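Off-season visits to Trendine – student project report
Obinna Eze, Travel and Tourism, second year
Handed in 21st September

What I wanted to find out

Whether a small lake town can get people to come in January when everything they are known for happens in summer. Trendine has the swimming beach, the boat hire and the night market. None of it runs in winter. The guest houses mostly stay open anyway, so somebody must be staying in them. Who, and why, and would they come back?

How I did it

Questionnaire, one side of paper, 25 visitors. Left in three guest houses and at the desk of the Hotel Drorier, plus I stood at the bus station for two mornings, freezing. 64 forms went out in total and 25 came back filled in properly. Also talked to the owner of the Nikolovski guest house for an hour or so, and she let me look at her bookings book for the last three winters.

The plan was to do the same in Jirkerus across the lake to compare. The ferry didn't run the week I was there so that part is thin, only phone calls.

What people said

Most came for quiet. That was the word on form after form. Second was price – a double room at the Nikolovski is less than half the summer rate and breakfast is included. Walking came third, mainly the lake path, which is flat and gets gritted as far as the old pier. A few were visiting family and would have come whatever the town did.

Complaints were nearly all the same two things. Places to eat shut early or without any notice, and the bus timetable at the station was the summer one. I saw that myself and missed a bus becuase of it. One person wrote a full page about the museum being closed on the only wet day of their stay.

Asked if they would come back in winter, 20 out of 25 said yes. I don't think this proves much, people who hated it probably didn't bother filling in a form.

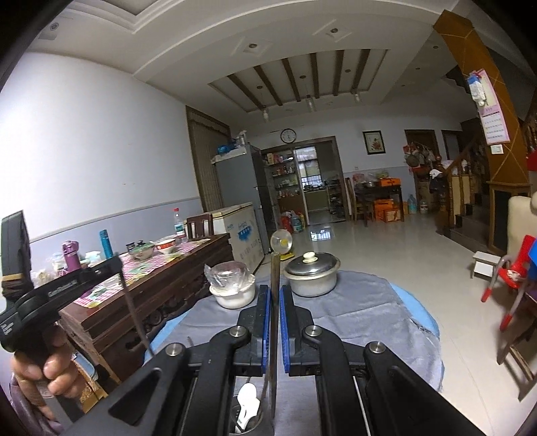

Fig. 1. Round table with two cloths, grey over light blue.

Food came up more than I expected so I added a question halfway through, which I know you are not meant to do. People wanted local dishes and somewhere warm to sit for a long time. The owner at the Nikolovski does an evening meal if asked before noon but it isn't written down anywhere, guests only find out from each other. Her bookings show longer stays over the three winters, not many more guests. Two nights used to be normal, now it is often four.

Jirkerus, from the phone calls, has gone the other way. Both hotels close in winter and the town puts its money into the summer season. The man at the tourist office there said it was cheaper to heat nothing. Fair enough.

What I would suggest

Winter timetable up at the bus station. Costs nothing.
A shared list of which places to eat are open on which days, printed, in every guest house.
Museum open on a few weekday afternoons.
Sell longer stays – four nights for the price of three, that sort of thing.

I would not push for a winter festival. The forms say people come for quiet and a festival would be the opposite, though the town hall seemed keen on one.

Problems

Small sample. Only one January. Forms in English only, so I missed most of the local visitors, and they may well be the bigger group. Question 6 was badly worded and I have left it out. If I did it again I would start with Jirkerus and book the ferry frist.

Thanks to the Hotel Drorier for the use of the desk and the photocopier.

Recent reports
Day trippers and parking in a walled town
Do hostel guests read the noticeboard?
Night trains: who still takes them
Campsite reviews, a comparison
Walking tours in the rain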